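Step 3, camera check. Do this before any folding runs, both arms.

- Power on, wait for the Pireo board to show up
- Open the wrist view first, then the side view. Lock exposure at 600
- Jog the gripper down over some clothes. If the pic smears, slow the jog to 172
- Save as `plallia_cam`, teh script looks for that name

Wrist, then side:
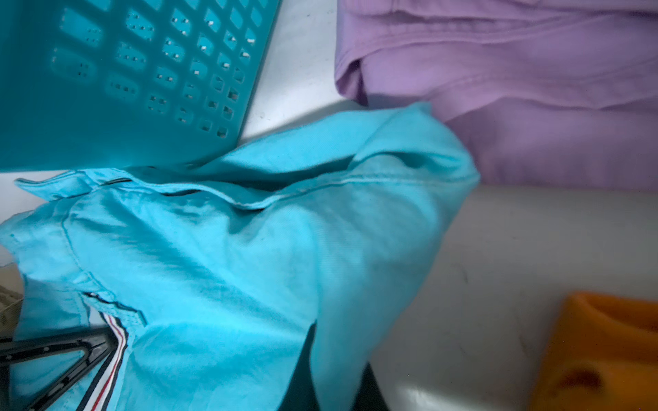
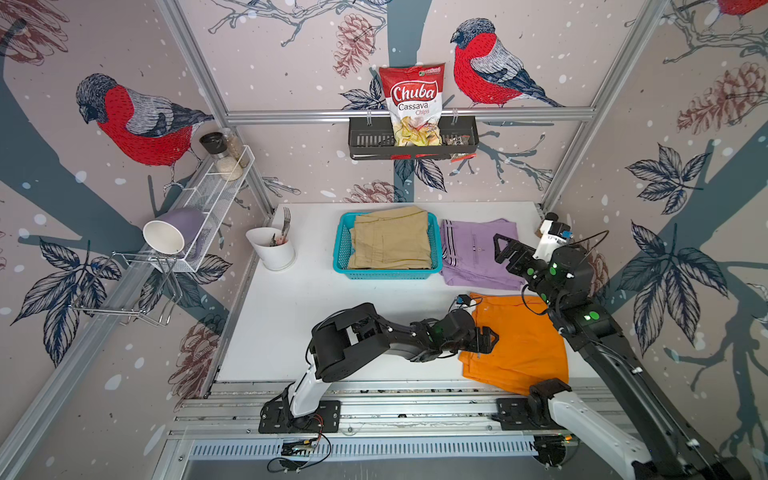
Views swapped in the viewer? Swap the USB plugs, restart. Then on to grip force.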